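Workshop notebook, non-ferrous sorting bay
Sep 16, 2018
Entered by Frøydis Lundgren

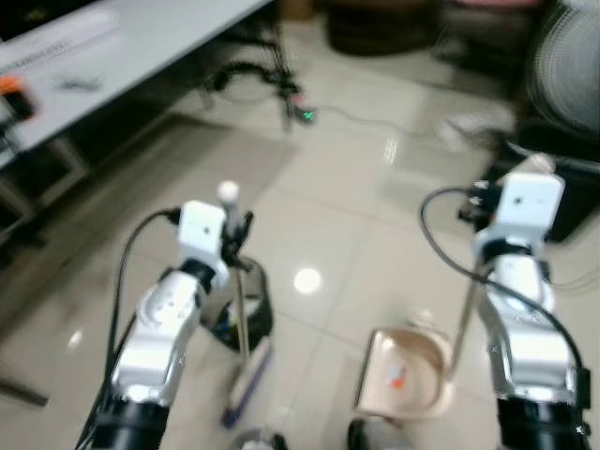

The mixed brass lot received from Holmgren was opened and graded in accordance with the revised procedure. The material had been declared as clean yellow brass. On inspection, two of the seven bins contained plated fittings and steel inserts, and these were set aside for separate treatment. The remaining bins were accepted at the declared grade.

Each bin was checked first with the hand magnet and then by filing a small area on a sample of pieces. The file test remains necessary for plated taps, as the magnet does not respond to zinc castings. Jörg Böttcher repeated the test on the doubtful pieces and agreed with the first grading in all cases but one, a valve body with a very dark skin. It has been labelled and placed on the upper shelf pending analysis.

The platform scale was checked against the reference weights before use. It returned to zero slowly after heavy loads. The Prokunance service log shows the same fault in March, when the load cell cable was reseated. Juwita Pasaribu has been asked to arrange a further visit. Until then, operators are to wait for the display to settle before recording a weight, and to enter the tare again for every bin.

Swarf is to be kept apart from solid brass. Drums showing cutting oil must be drained on the rack and must not be weighed on the day of arrival. The drain tray was more than half full and should be emptied before the next delivery from Pundach.

Outstanding:
Steel inserts to be removed on the small press (A-yeong Jeon).
Settlement note to Holmgren, with both rejected bins shown as separate lines.
New blades for the cable stripper, order not yet confirmed by Clulico.
Bin labels to be reprinted. The present ink rubs off when handled with gloves.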